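Brukidik opens its doors for a summer of making and mending

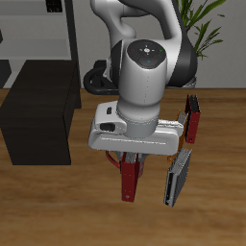

A white and grey robotic arm over a wooden tabletop, in a computer-rendered view.

Dremside is getting its old print works back! After almost 3 years behind hoardings, the Brukidik building on Skerkis Lane will reopen in April as a shared workshop, with pottery wheels, a darkroom, sewing tables and a proper bike repair bay.

More than 600 people have already put their names down for a taster session, and the first fortnight of evening classes is full. Extra dates for pottery and bookbinding are going up on the noticeboard by the front steps this week, so it's well worth a look if you missed out.

"I walked past this place every morning on my way to school and always wanted to see inside," said Marama Stubbs, who is running the darkroom. "Now I've got a key to it. I still can't quite believe it."

The upstairs floor has been kept much as the printers left it, and it's a lovely sight. The long windows have been cleaned, the type drawers are all still there (2,000 of the wooden letters have been sorted by hand) and one of the presses is running again. Guangming Bai, a retired compositor, will be teaching on it from six o'clock most evenings.

Downstairs, Cuiping Tang and Kelly Paiva are setting up the textile room, with four looms on loan from a weaving school in Yu. Beginners are very welcome, and children can come along too as long as they bring a grown-up.

A day pass costs £4 and covers tea and the use of any bench that isn't booked for a class. Doors open at 10am. Bikes can be left in the yard, but there is no parking on the lane itself.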